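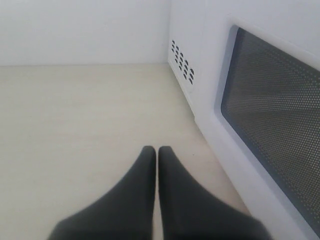 Teaching an Arm to Open a Microwave: My Project Report

Florence Zacharias
Robotics Projects, final write-up
April 29, 2020

What I wanted to do

So my project was the microwave one. Everybody in class picked a kitchen job for a robot arm, and I grabbed "open the microwave door" off the sign-up sheet thinking I'd gotten the easy one (ha!). My roommate opens a microwave with her elbow while she's texting. How hard could it be?

The goal, the way I wrote it in my proposal: the arm starts from its parked position, finds the microwave, gets its fingers onto the door, and swings it open far enough that a bowl could go in. I didn't have to put the bowl in. I'm very glad I didn't promise the bowl.

The setup

I used the Cloutier arm, the older of the two in the lab, with the two-finger gripper and the little camera at the wrist. The microwave is plain white with a dark mesh window, and it sits right on the pale surface we use for everything, back by the white wall. I named my code folder Mamer after my grandmother's street and then I was stuck with it, so if you see "Mamer" in the file names, it's the whole control program and it doesn't stand for anything.

Learning from demonstrations

Before I could train anything I had to drive the arm by hand and record it doing the job right. I planned on 300 demonstrations. I got there, but wow, it took a lot longer than I'd put in my schedule. My first batch was pretty bad. I kept coming in too fast, stopping, backing up and trying again, and the program happily learned to do that too. It would creep up to the door, change its mind, and creep back like it had forgotten its keys.

I ended up throwing out 44 of the early recordings and doing them over, slower and all in one motion. If you're doing this next year, watch your first few back before you record any more! I waited until I had a giant pile and it cost me a whole weekend.

The trouble with white on white

My biggest headache was seeing the thing. A white microwave against a white wall doesn't give the camera much to hold on to. Up close at an angle, the things that really stand out are the dark window and the vent slots on the side, and my first version got way too attached to the slots. If the arm started a little too far left, it would head for the vents as if that were where the door opened. I have a lot of recordings of it politely pressing on the side of a microwave.

Two changes helped. I started recording from more places (left, right, high, low, and a few really awkward ones down by the base of the microwave), and I cropped the picture less. I'd been cutting it down so training would run faster, and I was chopping off the rim around the window, and that gray rim turned out to be the most useful part for figuring out which way the door was facing. I was pretty annoyed with myself when I figured that out.

I also tried putting a strip of colored tape on the door. It worked great, but the assignment said no markers, so off it came.

Fingers

The black fingers taper to a rounded tip, and mine kept sliding off. I borrowed rubber sleeves from the Bemley team, who were doing drawers, and those gripped better but were so thick that I couldn't get a fingertip in behind the edge of the door. I went back to bare fingers and changed the approach angle. Coming in from the side and pulling back in a curve was a lot better than pulling straight toward the arm. A straight pull just drags the whole microwave along with it. Ask me how I know.

How it did

For my graded test I got 6 tries, each from a different starting spot, and the arm opened the door on 4 of them. On one of the misses it slipped off the edge and kept pulling on nothing. On the other it went for the vents again, my old friends. I'd been hoping for a perfect score, but compared to where I was at the midterm check I'll take it.

What I'd do next

I want it to notice when it's slipped. Right now it has no idea, it just plays out the rest of the motion with a lot of confidence. I'd also like to try a different microwave, maybe the one from the Jedthorpe lounge if they'll let me carry it over, because I suspect mine only knows this one. The lab opens back up for summer projects in July and I've already put my name down.

My recordings are on the class drive in the Mamer folder, including the bad ones, which are in a subfolder called "nope." Please don't train on those.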